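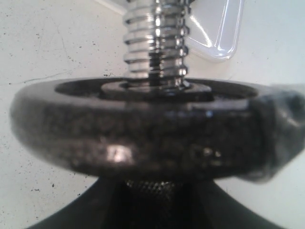
Sarpong 2 Dual-Socket Server Board

Last updated: June 3, 2022

Search products Enter part number Go

Two-socket board for standard rack chassis. Same mounting holes as the first Sarpong so old trays can be reused. Ships bare, no CPUs, no memory, no heatsinks.

What you get
Board, I/O shield, two SATA cables, printed jumper sheet. The jumper sheet in the first batch has J14 and J15 swapped. Use the PDF.

Specs
Memory: 16 slots, registered ECC only. Fill the slots nearest the socket first or it wont post.
Expansion: four full-length slots, one short. Short slot is shared with the second network port, pick one.
Network: two 10-gigabit ports plus one for management.
Power: standard 24-pin and two 8-pin. Both 8-pins have to be connected, even with one CPU.
Board draw at idle, no drives: 31 watts on our bench.

Firmware
Boards ship with build 309. Build 310 is up on the downloads page and fixes the fan ramp on warm reboot. Go to 310 before you add a second CPU. Settings get wiped, write down your boot order first. Rolling back to 309 works but only from the managment port, not from USB.

Chassis fit
Tested in Rellance 1U and 2U. Fits the Amitz 2U with the rear left standoff removed. Amitz 1U no, the memory hits the fan wall. Other cases, send Hwa-young Ra the drawing and she'll check it.

Price and stock
$1,254 each, bare board. Next run is October. Volume quotes go through Tetteh Nyarko, put the part number in the subject line.

Returns
Unopened only. Bent socket pins are not covered, leave the cap on untill the CPU is in your hand.

Related items
Sarpong riser card, short
Sirnusen management module
Rellance 2U rail kit
Amitz 1U fan wall, spare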